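Notes from the Shop Floor
May 25, 2019

Hello again from the Akness store! I promised last month I'd write something about the baskets, and a few of you have already stopped me by the door to ask, so I'd better get on with it.

As most of you know, we've been carting the same wire baskets around since we moved over from Mekitz. They were heavy, they snagged sweaters (mine included, twice), and half of them had one handle that wouldn't stay up. So we finally ordered plastic ones from Luvotard. I wanted dark green. I was outvoted, and we got a pale sky blue, and I've come around to it. They look clean, and you can spot one left behind from clear across the store.

What I like best is that the sides and the bottom are full of slots. Crumbs and onion skins just fall out when you give the thing a shake, and we can hose down a whole stack out back in a few minutes. The two handles fold separately, so if you only need to drop in a box or a bag of peas you can leave one lying flat and it stays out of your way. Put both up before you lift, though, especially with milk in there!

The other news is over by the freezers. They're the white chest kind with glass tops, so please look through the glass first and decide what you want before you open up. I know, I know, I stand there with it open too. It's May and it's already warm in here, and every little bit helps with the electric bill.

And a small request: if you need both hands to dig for something, set your basket on the floor close to you and out of the walkway. The floor is pale gray and the baskets are pale blue, and I've already walked into one. 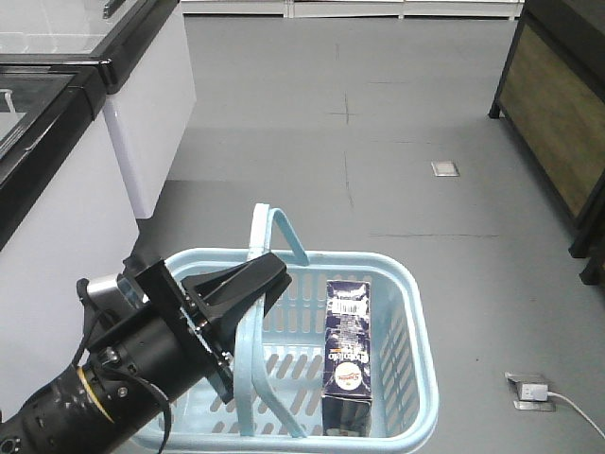
Coming Up in June

The Asamoah bread delivery moves to 9 in the morning, so the rolls should be out well before the lunch crowd. We'll also be giving away the old wire baskets, first come, first served. They make pretty good planters if you line them with moss. Ask at the register and bring your own gloves.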